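Gripper and Camera Comparison, Burger Assembly Cell
Group 4 project report, draft 2
Flynn Ruddock, Tayla Trevaskis, Kgomotso Dlamini
Supervisor: Kirsty Ormsby
2021-07-04

What we set out to do

Compare two sets of finger tips on the same arm, and compare the wrist camera against the fixed camera for lining up a pick. Same food, same layout, same operator where we could manage it. Food because Kirsty wanted something soft and awkward, and blocks had been done to death by last year's group.

Original plan also had a second arm in it. Dropped. No time, and the bench is too small anyway.

Setup

Arm is the PiPER with a parallel gripper. Controller software is Ridar, the lab's own, running on the old desktop. Flynn wrote the pick script, Tayla did the layout, Kgomotso did the logging and most of the cleaning up.

Two tip sets:
Tip A (we call it Hapeta, after the folder name): flat face, wide, rubbery coating.
Tip B (Driltard): narrower, ridges on the inside.

Both bolt on to the same plates so swapping is quick. Swap takes 4 minutes if you don't lose a bolt. We lost a bolt.

Task: put a burger together in the tray. Bottom bun, tomato, patty, salad, top bun. Operator drives the arm by hand controller for the first batch, then the script takes over for bun and tomato only. Salad stayed manual the whole way through.

Cameras: one at the wrist, one fixed. Both logged to the same clock. Well, mostly, see problems.

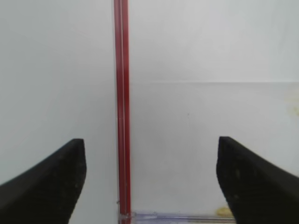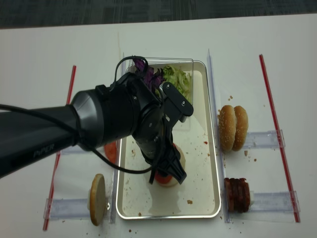
Camera results first since they were the bigger suprise. We expected the wrist view to win everything. It wins close in, last bit of the approach, when the fingers are nearly on the food and the fixed camera mostly sees the back of the gripper. On a tomato already sitting on its bun, the fixed view has the lower jaw covering most of the slice, so for judging how far to open you're guessing. But the wrist view is bad for knowing where you are on the table. Pale surface, pale wall, clear acrylic, not a lot to hold on to. The red rods helped. Flynn ended up using a rod as a landmark, get it upright between the fingers, then move over from there. Crude but it worked for all of us, and new operators picked it up fast.

Clear acrylic was a mistake for the script. Looks neat, easy to wipe, and the edge detector loses it whenever the light is flat. Frosted tape along the top edges fixed some of it. Should have done that in week one.

Grip results

Each tip set got 14 runs. Full log is in the shared folder, short version:

Bottom bun: both fine. Tip A leaves less of a dent.
Tomato: Tip B much better. Tip A slides off, or the slice sticks to one face and won't let go. Had to shake it, which threw juice on everything.
Patty: about even. Thin slices bend with either one. You want to come in low and slow.
Lettuce and cabbage: neither. You get three shreds or half the box. A scoop tip would be the thing to try.
Top bun: Tip A. Tip B takes seeds off when it lets go.

So no single winner. If we had to pick one it's Tip B, the tomato failures cost the most time and a few lost seeds don't matter.

Controller settings

Started with the close delay at 300 ms, too twitchy, the operator would correct before the fingers had finished moving. Went up to 1000 and that felt horrible but the picks got cleaner. Didn't get to test anything in between, that's the first thing on the list for whoever takes this over.

Problems

Clocks drifted between the cameras on the early runs. Kgomotso lined them up afterwards by finding the moment the fingers close in both. Tedious. Vaughan Te Moana from the Flekanau lab lent us a sync script after that and it was fine.

Crumbs. They get everywhere and the script saw one as an object twice. Wipe the table between runs, not just at the end of the day.

Cable loop at the wrist wants a clip. It rides up over the joint and can snag when you reach far into the tray.

Buns dry out. By the end of a session they're stiffer and easier to grip, so the late runs flatter both tips a bit. We alternated tips to even it out but did not measure it properly.

To do before final

Redo the tomato table with the two cameras split out.
Tip drawings into the appendix (Tayla).
Ask Kirsty if the manual salad runs count.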